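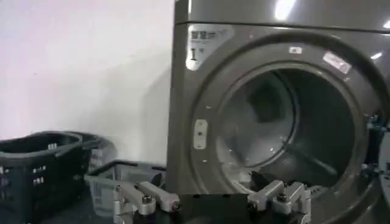 How long will people leave a stranger's finished washing alone before they move it? In our diaries the usual wait was 11 minutes, although most residents told us beforehand that they would never touch it at all.

The gap between the two is the subject of this section. We collected 300 diary entries from shared laundries in Vokamholm and Onville, where the rules on the wall are long and the rules in use are short. Entries were written on the spot, in ink, and a few in what we took to be anger. Of those who moved a load, 81 per cent described it as a favour to the owner. Owners seldom recorded it that way.

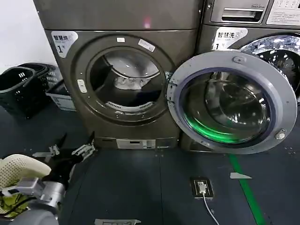

Does a booking sheet settle the matter? Only partly, as the sheet at Plokholm was itself the cause of two disputes, one of them over the pencil.

Chauke, which had no sheet, produced fewer complaints and longer waits. Residents there left baskets to hold their place, and a basket was respected until late evening, when it became furniture. We coded such cases as lapsed claims (see Figure 1 for the kind of surfaces involved). December entries were left out, tempers being seasonal.

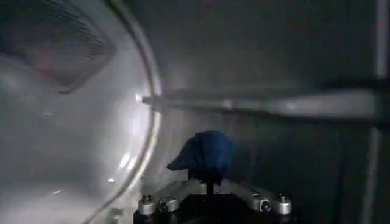

Figure 1. Curved transparent surface with slatted panel behind, close view.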